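Shelf Storage: Small Items in Clear Boxes

May 8, 2026 – 2 min read

The Stusier gallery covers small-item storage on open wooden shelves. Box contents are mixed and sorted by use, then by size. 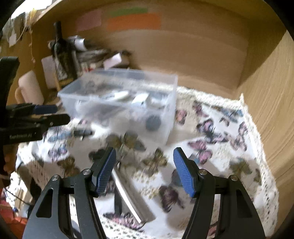
Clear plastic box on a butterfly-print cloth with a lace edge. Paper strips in pink, green and orange on the back wall.

A clear box allows a contents check without removing a lid – tangled items still need to be taken out and separated.

36 shares | 2 comments

Related
Fonder: Lining a Wooden Shelf
Tanner: Paper Labels
Flisberg: February Sorting Notes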